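"We had 14 sessions and I threw away most of them"

Madalena Nogueira runs the collection side of a small manipulation project at Thampi, where people carry out household jobs with hand-held grippers and the recordings are used to train a robot arm. In June her group stopped work for eight days after the arm, a unit they call Skiltcombe, began closing its fingers in the wrong place.

"It was missing by the width of a thumb," she says. "The arm would come down beside the thing it was meant to pick up, close on nothing, and carry on as if it had it. It went through the whole job like that, very smoothly, holding air."

At first the group blamed the arm. They checked the joints, swapped a cable at the wrist and ran the calibration again. Nogueira says that took three days and fixed nothing. Old tasks still worked. Only the ones trained on the newest recordings went wrong.

The miss turned serious during a test with a lamp. The arm was supposed to take hold of the pole and move the lamp a short way across the table. It closed behind the pole, caught the cord and kept pulling.

"The lamp went over and the arm didn't stop," she says. "The force limit was set for lifting, and a cord doesn't push back much until it runs out of slack. I hit the stop button. No one was hurt, but I had a colleague leaning in on the other side of that table and I didn't like it at all."

She wrote it up that afternoon as a safety incident. Her manager at the Larkuton office asked whether that was going a bit far for a fallen lamp. She told him it wasn't.

The cause was found by going back through the recordings. One gripper of the pair had been dropped, and the marker cube on top had been pushed a little out of line. It still looked straight to the eye. The tracking software read the markers without complaint and gave every position with the same small error in it. More than 1,000 clips had been saved that way.

"The software did what we asked," Nogueira says. "It found the cube and told us where the cube was. We were the ones who assumed the gripper was still in the same spot underneath it."

Did anyone know about the drop? Yes, she says. The person holding it had mentioned it at the time, and someone had looked the tool over and handed it back. There was no form to fill in and no test to run. She doesn't blame either of them.

These days each session starts with a check. Both grippers go to a fixed block, touch it, and the readings have to agree before any recording is kept. The same check is done at the end. A dropped gripper is out of use until it passes. The arm has a lower pull limit for anything with a cord on it, and no one reaches over the table while it is powered.
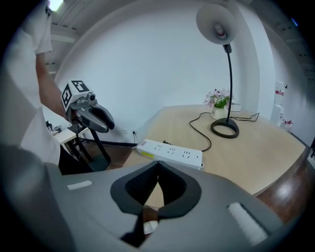
Workplace Safety

The lamp job is back on the list, and the recordings for it are being made again from scratch. Nogueira wanted the cord left lying across the table.

"You could tidy it away and get a nicer result," she says. "Then somebody puts the arm in a real room and there's a cord. I'd sooner it learned with the cord there."

She is less settled about the force limit. The lower figure means the arm sometimes gives up on jobs it could finish, and a plug that is a bit stiff will beat it. Derkthorpe, the firm that supplies the arm's controller, has suggested a limit that changes partway through a movement. She has asked to see it tested on someone else's table first.

As for the old clips, she kept them in a separate folder. A colleague thinks the error can be measured and taken out. Nogueira has given him until the end of the month to try, and after that she plans to delete the lot.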